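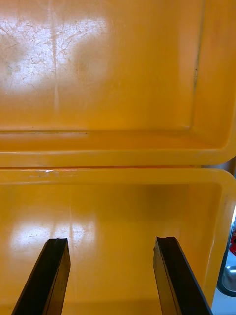 Unit 6: Bins, and How to Look at Them

Hi everyone! This handout goes with the afternoon session in the Ketville stockroom, and you'll want it again for the practical in May. I've kept it loose on purpose, so scribble all over it.

We spend a lot of this course on labels, shelf plans and picking routes, and then people go out to work and the first thing they're handed is a stack of plastic bins that need sorting into "use it", "wash it" and "get rid of it". So that's today. I did this job for two summers at the Noncombe depot before I ever taught it, and I was terrible at it to begin with (I washed everything, including bins that were going straight in the recycling).

Scratches

The floor of a bin gets the worst of it. Things get dropped in, slid across and dragged out, and on an orange-yellow bin you can look straight at the floor and think it's fine. Then you catch the light on it and there's a whole web of fine lines and scuffs going every which way! The upper bin at the top of this handout is a good one to study. Look in the shiny patch on the left, then look at the smoother part in the middle.

Fine scratches alone don't fail a bin in this course. Run a fingernail across them. If the nail catches, write "deep" on your sheet and show me. If it glides over, write "surface" and move on.

Don't mix up a scratch with a molding line. A molding line is a faint ridge left over from how the bin was made, and I've had students mark one as a crack more than once. Same bin, same shiny patch: there's a faint vertical line running down through it, either a ridge or a molding line. Practice picking it out from the scuffs around it.

Corners and creases

This is where the dirt lives. A quick wipe gets the flat part and skips right over the crease where the floor meets the wall. Check the right-hand crease of the upper bin, with its grimy dark stretch and little blackish specks, and then the one along the bottom of its floor, where the residue is more of a greenish brown. I'd put that bin in "wash it" on the creases alone.

How I wash one:

1. Tip out anything dry and knock the bin upside down over the trash.
2. Warm water, a squirt of dish soap, soak for 30 minutes.
3. Narrow brush along every crease, then the corners. An old toothbrush is great.
4. Rinse and stand it on its end to dry. Don't nest wet bins, they stick together and smell awful by morning.

Skip the scouring pads, please. They give you a new set of scratches to write up.

For next time

Each pair gets 16 bins from the Wan shelves and one Kuvport inspection sheet per bin. Fill in floor, walls, creases and rim, in that order. Ho-yin Shek is running the sink end, so ask Ho-yin for brushes and gloves. Bring a small flashlight if you have one, and hold it low and sideways to the plastic when you check the floor.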